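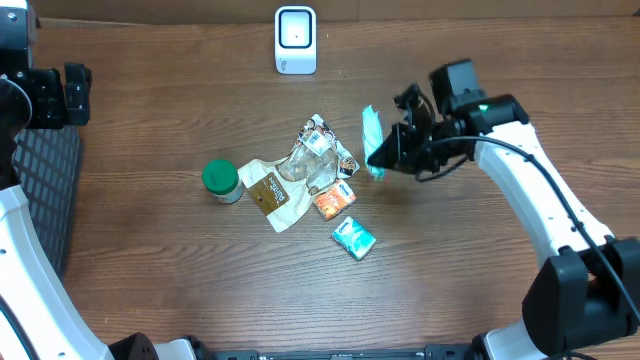 Zateo respondeu em junho que escrever de manhã só lhe servia para ficar ruminando os mesmos problemas, e eu confesso que estou indo pelo mesmo caminho.

Pergunta completa, para quem chegou agora: comecei um diário há 4 meses, três páginas por dia, à mão, antes do café. No começo foi uma delícia, saía de tudo - lembrança de infância, raiva velha, sonho. Agora releio e é sempre a mesma reclamação do trabalho com outras palavras. Já passei de 300 páginas! Isso ainda é autoconhecimento ou virou só mania? Alguém mudou de método e sentiu diferença?

3 respostas

Mansour
Passei por isso também. O que me ajudou foi parar de reler por um tempo. Eu relia toda noite e no dia seguinte escrevia já respondendo ao que tinha lido, aí claro que girava em círculo. Fiquei umas semanas sem abrir as páginas antigas e os assuntos foram mudando sozinhos (apareceu até meu avô, de quem eu não lembrava fazia tempo). Outra coisa: troca a pergunta. Em vez de "por que estou assim", experimenta "o que eu queria que acontecesse hoje". Parece bobo, mas comigo o tom mudou bastante. E se a reclamação do trabalho volta todo santo dia, talvez ela esteja pedindo uma conversa com o chefe e não mais uma página, né?

Narkdale
para de escrever uns dias e vai caminhar. funcionou pra mim

Mimanis
12 ago 2018
Discordo um pouco do pessoal aí em cima. Repetir faz parte, eu levei uns dois cadernos inteiros na mesma mágoa até conseguir escrever a frase que eu estava evitando. Eu só reduziria: uma página, e com hora para acabar. Três é muito para quem acorda cansado, a gente enche linha. Também gosto de escrever como se fosse carta para alguém, sem mandar, claro - sai mais sincero. Agora, se você fecha o caderno pior do que abriu, semana após semana, aí eu procuraria um psicólogo e levava o caderno junto.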